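Bedspread

A bedspread is the top cover of a made bed. It lies over the sheets and blankets and often reaches down the sides as well, and few things in a home do as much work while getting so little attention! People have used them for warmth, for keeping dust off the bedding, and simply for the pleasure of a good-looking bed.

The quilted kind is made of two layers of cloth with a soft filling between them, held together by lines of stitching. Those lines can be wonderfully inventive, running in waves, diamonds, fans or loops, and on a plain cloth the stitching alone makes the pattern. 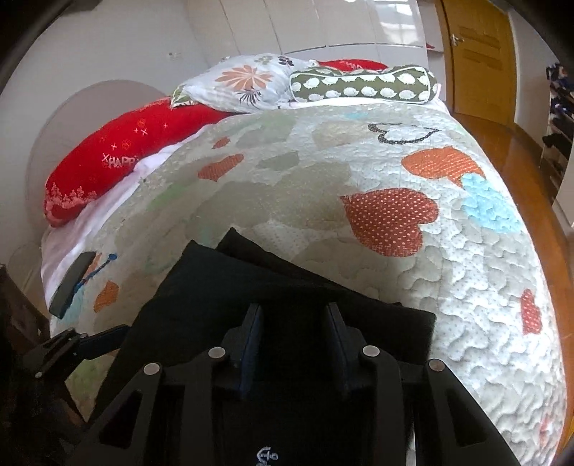
A pale quilted bedspread with a folded black cloth lying on it.

In the hill town of Korkutar, quilting is still a winter craft, and the local style is a joy to look at. A full-size spread there takes 25 evenings of handwork and may carry 9 borders, each with its own name. The widest, the Zakevard border, is always sewn last. Makers in nearby Ñahui prefer printed cotton and keep the stitching very simple (their blues are especially lovely).

The town's textile fair, held every August, showed 700 spreads in its most recent year, among them cradle covers, wedding pieces and patched everyday ones.

Care depends on the filling. Cotton can usually be machine washed on a gentle cycle, while wool is better aired outdoors and brushed.

See also: Blanket, Coverlet, Patchwork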